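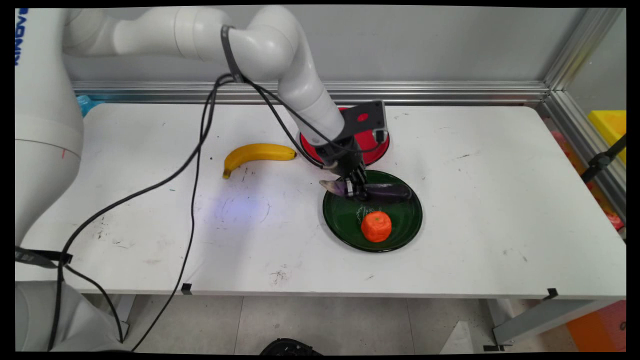 Fig. 7. Eggplant on the green plate, banana still waiting on the table.

Setting Out the Play Food

I like to do this part on a plain white table so the colors pop, but use whatever you've got!

1. Put the plates down first. The big green one is my favorite (I'm a sucker for that dark rim), and it takes the long pieces nicely.

2. Lay the eggplant down on its side. Don't try standing it up, trust me, it just rolls off and then you're crawling under the table on a Sunday morning.

3. Leave the banana on the tabletop for now. It gets its turn in step 5.

Note: If you bought the Lostosari starter box, you have 13 pieces. Keep the spares in the bag until you need them or the little ones will grab everything at once. 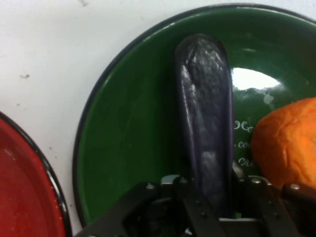

Ositden Play Kitchen Guide, p. 114

4. Check that the eggplant lies lengthwise on the green plate. It'll cover part of the white lettering, and that's fine.

5. Now the banana! Any plate you like.

Caution: Wipe enamel with a soft cloth only. I used a scouring pad once and Edeltraud Wyss still brings it up.

Questions? Write to Beat Riedl, Ositden customer desk | © Ositden | Back to top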